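3. How I read the used-motorcycle ads

Print this page | E-mail to a friend | 4 comments

I came at this study as a rider first and a researcher second, so forgive me if the method section sounds a bit like somebody leaning on a fence talking about bikes. What I wanted to know was simple enough - do private sellers who own up to faults in their ads get closer to their asking price than the ones who just say "runs great"?

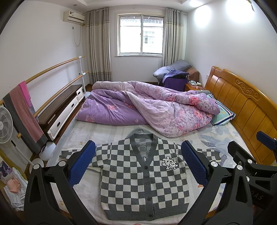 Figure 1. Checkered knit cardigan with a dark button placket, laid out flat on a bed.

3.1 Where the ads came from

I pulled 559 private listings from Trenasden, a classifieds site that's big with riders in my part of the country, all of them posted in May. Dealers got tossed, and so did anything sold as a parts bike (there were plenty, mostly sad little 250s with the tank missing). Kanchan Agarwal coded the same listings separately from me, and we argued over 32 of them until we agreed. Most of those arguments came down to one phrase, "needs a tune-up", which I'd been treating as an honest disclosure and Kanchan thought was seller code for "I have no idea why it won't idle". She won that one. I've bought that bike!

3.2 What counted as a disclosure

We used 8 fault categories, from worn tires and a stretched chain up to a rebuilt title. A seller had to name the part or the problem. "Usual wear for its age" got nothing from us. "Left fork seal weeps a bit after a long ride" got full marks, and I'll admit I wanted to ring the guy up and shake his hand.

Colour and chrome talk we left out completely, along with the reason for selling. I was sorry to lose that last one, as it makes the best reading by far (new baby, bad knee, spouse has spoken), but we couldn't find a sensible way of checking any of it.

3.3 Getting at the final price

This was the hard part. Trenasden shows the asking price and then the ad simply vanishes, so I wrote to every seller and asked what they'd got. Plenty never wrote back. A few wanted to sell me a second bike. For the ones who did answer I took their word for it, and I know that's a weakness - people round up when they're proud and round down when they're cranky about the buyer. I come back to it in Section 5, where I redo the comparison without the sellers who couldn't remember an exact figure.

3 shares | E-mail this section | Print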